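cngata
Fruit on the desk, white top, same room as the stacked washer-dryer. The apples go soft in under a week and the bananas faster. The room is warm when the dryer runs. Is the dryer the problem, or is it keeping everything together?

pryor_4
Both, but mostly the second. Bananas give off ethylene and apples give off plenty too. Separate them before you blame the dryer.

cngata
Fair. I have a black wire-mesh shelf unit on the back corner of the desk, two wooden shelves, open top. My plan is apples on the lower shelf, bananas on the upper.
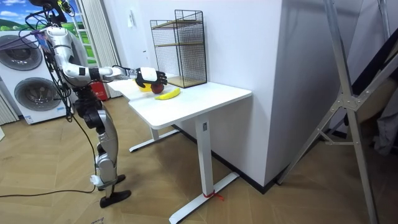
The mesh should let air through on the sides. I'm less sure about the wood, and whether I should line it.

Najwa Dabbas
Don't line it. Paper holds moisture under the fruit. Wipe the wood and leave it bare.

pryor_4
Disagree. Bare wood stains and bruises soft fruit. One sheet of paper, changed every 2 days. Also, the distance between those shelves won't do anything for ethylene in an open unit. Put the apples in the fridge.

Najwa Dabbas
Fridge for the apples, yes. Still no on the paper — I tried it in Troltwood for a whole July and got mold on the underside.

cngata
Apples to the fridge, then. Bananas on the upper shelf, no paper for now. Will report back.

Contact | Copyright Sterkthorpe Household Forum | Back to top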